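Home Modules Student Work Reports Contact

Florkano on a handheld: what gets lost when a big game goes small
Project report by Aurélien Hervieu

I picked this topic because I'd already sunk far too many evenings into Florkano on my PC, and when the handheld version came out I bought it again like a fool. It's a farming and monster-catching game made by Stisetent, with a lovely daft story about a drowned village called Prelmont, and I wanted to know how they'd squeezed it onto something I can play on the bus. My tutor said "fine, but measure something", so I did!

The plan was simple enough. I'd play the same stretch of the game on both machines, from the opening up to the Lecomte boss fight, and write down load times, slowdown and anything that looked different. I also put a short survey on our course forum and got 400 replies, which is loads more than I expected (thank you, everyone who shared it).

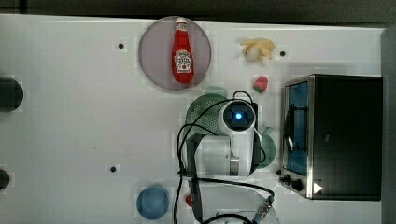

Page 10

Load times first, as that's what people moan about. Going from the farm into Prelmont market is near enough instant on my PC. On the handheld you get a little loading screen with a frog on it, and by the end of the week I was properly sick of that frog. Once you're in, though, it runs well. The market has fewer people wandering about and the water has lost its reflections, but I only spotted the water because I was looking for it.

The bit that really suffers is text. The item menu was clearly drawn for a monitor, and on the small screen I kept selling things I meant to cook. There's a "large text" setting hidden under Sound (why Sound?) and it helps, but then the longer item names run off the side of the box. Plenty of people in the survey grumbled about the same thing — one person said they play with a magnifying app on their phone.
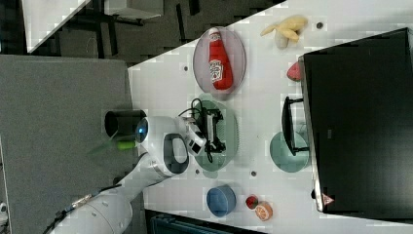
Does the handheld version have the whole game in it?
Everything I tested was there, boss fight included, but the photo mode is missing and so are the weather effects on the farm.

I logged 3,958 frames of the Lecomte fight on the handheld and went through them in a spreadsheet, which took me most of November. The slowdown comes in the same spot every time, when he floods the arena and all the little crabs climb out. My first go at the log only had 700 frames and missed the crabs completely, so I had to redo it. If I did the project again I'd start with that fight and leave the farm till later. I'd also ask people in the survey which chapter they'd reached, as a few of the answers make no sense without knowing that.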